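About us

Brindar is a small company in Drincombe that teaches two-legged robots to help around the house. We began with one robot, one desk and a good deal of optimism, and although we have moved twice and grown a little, the work is still much the same: fetching, lifting, putting down, and doing all of it again the next morning in case yesterday was luck. We are engineers for the most part, with a former care-home manager, Nesrin Saraç, to remind us what homes are like when people live in them.

If you have come to this page to find out who we are, we could give you the usual paragraph about passion. We would sooner tell you about the worst afternoon we have had, as it shaped the company more than any of the good ones did, and everyone who joins us hears it in their first week anyway.

It was in July, in our second year. We were practising a very plain job, moving a piece of fruit from a table into a basket, and it had been going well for days. The robot reached out, closed its fingers, and began to lift. Then its arm stopped getting new instructions. The controller, which we call Draltiner, ought to have noticed the silence and brought the arm gently to rest. What it did was carry on with the last order it had been given, and the last order was to go up and to the left. Åsmund Tveit was standing up and to the left.

He was not badly hurt, we are glad to say – a bruised cheekbone and a pair of broken glasses – but he was hurt, and he had been standing there because we had all got into the habit of standing there. Ataberk Yaman reached the stop button quickly. It took 900 milliseconds from the dropped signal to the arm going still, and we had written on our own safety sheet that it would never take more than 300. We had tested that figure once, with the robot idle, and then gone on believing it.

We stopped all work with moving arms that same day. Siiri Kivi, who had written most of the controller, went through it line by line with Volkan Tatlı reading over her shoulder (her own request, and a brave one), and they found the fault in a timer that was started afresh by any message at all, including messages that had nothing to do with the arm. The repair itself was short. Putting right the way we had been working took the rest of the summer and a fair bit of the autumn.

These are the habits that came out of it, and we still keep them:

We cut the signal on purpose, in the middle of a movement, 1000 times before a new version of Draltiner is allowed near a person. If one stop is late, we begin the count again.

The person holding the stop button does nothing else. They don't take notes, they don't answer the phone, and they are relieved as soon as they ask to be.

Anyone may call a halt, including visitors and the newest person in the building, and they needn't give a reason.

Every fault is written up in ordinary language and sent to all our partners, even the dull ones. Our friends at Kırmızıgül, who were our first partner and had every right to walk away, were sent the July report before we had finished arguing over its title.

We went back to the fruit and the basket too, in the end. It felt right to make friends with that job again, and it has stayed with us as the one we use to check a repair: simple enough that when something goes wrong, we can see it.

The apple and basket job, at the white desk. 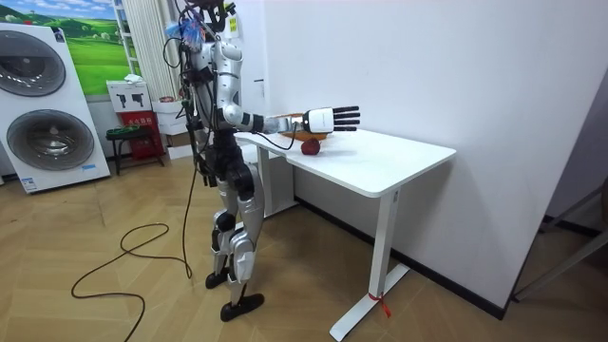
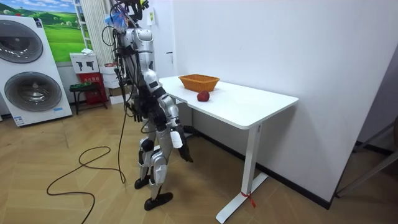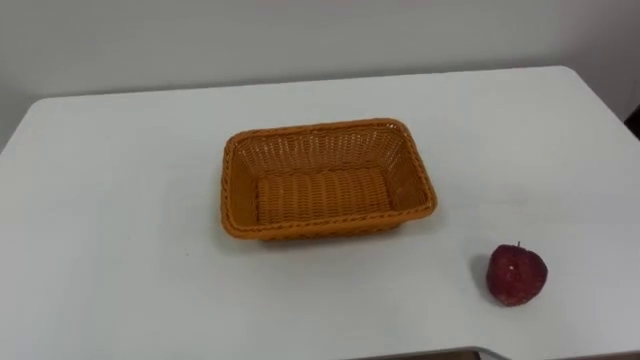 Nesrin Saraç would like it added that the stop time is the wrong thing to be proudest of. In her view a quick stop is still a stop that comes after something has gone wrong, and she would have us talk far more about where people stand, seeing that Åsmund would have kept his glasses if he had been two steps further back. She has asked for a line on the floor in every room where we work, and for the line to be agreed before the robot is switched on. The first ones are being painted this month.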